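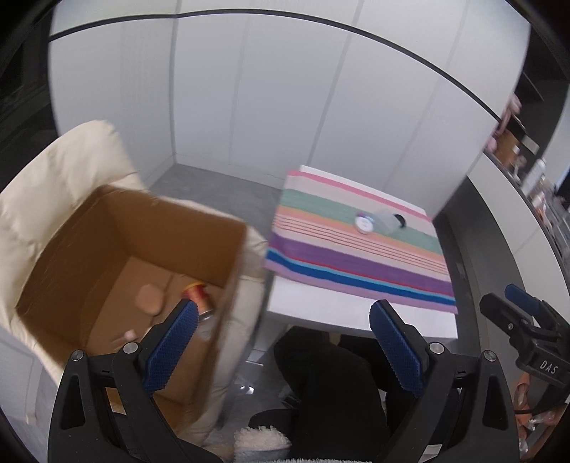 Gustow opens refill and returns service to shops in Ullent

ULLENT, 7 July 2025 – Gustow, a regional grocery wholesaler, today opened its box return service to independent food stores in Ullent. Stores that buy from the company can now hand back used cardboard boxes when their next order is delivered, at no extra charge.

The service was tested over the spring with seven stores. It is now open to all 215 stores on the company's Ullent routes. Boxes in good shape go back into use for mixed orders of canned and dry goods. The rest are sent for recycling.

"Most of our customers are small stores with very little back room," said Gillespie Haldane, managing director of Gustow. "They told us they were paying to have good boxes taken away. We were already at the door with a truck."
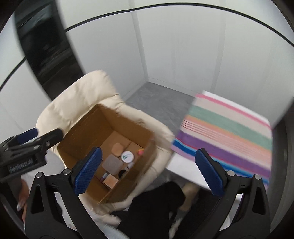
Photo: Gustow

Stores do not need to sort boxes by size. They are asked to remove loose packing and keep the boxes dry until pickup. Drivers will take up to 100 boxes per visit. Larger amounts can be booked a day ahead through Plimo, the ordering system that customers already use.

Each returned box that can be used again earns the store a credit of 5 cents, shown on the monthly statement. Boxes from other suppliers are accepted but do not earn credit.

One of the test stores was Mạch, a family-run grocery in the north of the town. It has returned over 100 boxes through the service and will stay on it.

"We looked at plastic crates first," said Calum Dalgleish, who manages delivery routes for Gustow. "Crates have to be washed and tracked, and customers did not want to pay a deposit. Cardboard was simpler for everyone – the stores already had it."

Gustow plans to extend the service to its coastal routes in September. Delivery days and minimum order sizes will stay the same.

Stores can sign up through their Plimo account or by speaking to their driver.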